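4.2 Cableado y acceso a la placa

La bibliografía de taller da por hecho que ordenar los cables facilita la reparación. Nuestros datos (18 equipos, 7 técnicos) no bastan para afirmarlo.
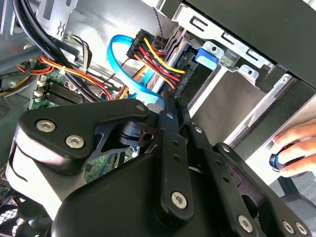 Figura 3. Cable SATA azul en bucle junto al disco duro.

El índice de Karnik penaliza bucles así, sin demostrar que estorben. 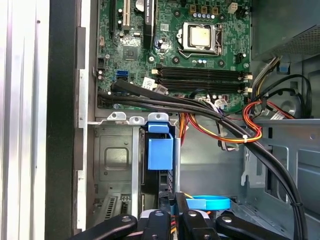 Figura 4. Caja de ordenador abierta,
con la placa base verde a la vista.

Tampoco convence medir el acceso solo por el zócalo: puede quedar a la vista mientras un haz grueso de cables negros cruza la parte baja de la placa.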